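Subject: Re: [flatbread] Hydration and bowl size for a 60 percent dough
List: Prosa home baking list
Message: 3672

> I keep getting a dry layer of flour at the bottom of the bowl
> when I mix at 60 percent. More water makes the dough stick to
> the pin. Is the bowl too small, or should I knead longer?
> Mine is a narrow plastic one from Clesorent.

I would look at the bowl first. In a narrow one the hand can't get under the flour, so the last of it stays dry while the top is already wet. Use a wide, deep bowl with a round bottom, and add the water in 2 parts. Hold back a spoonful until the first part has been taken up.

Keep the water at 60 percent by weight. Cover the dough and let it rest before you decide it needs more kneading.
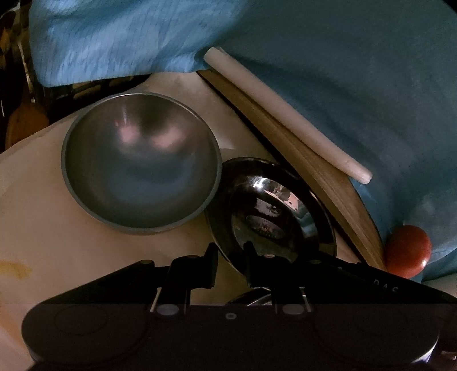 For rolling, set the board on a cloth so it doesn't slide. Flour the board lightly and the pin not at all; if the dough still sticks to the pin, rest it again. Metal plates work well for holding the rolled rounds, but dust them first, as damp dough grips polished steel. Anything with tomato in it stays off the board until the rolling is done.

Flour matters too. The Ukham whole wheat takes more water than the Escobedo white, so don't carry one figure over to the other. Which one are you using?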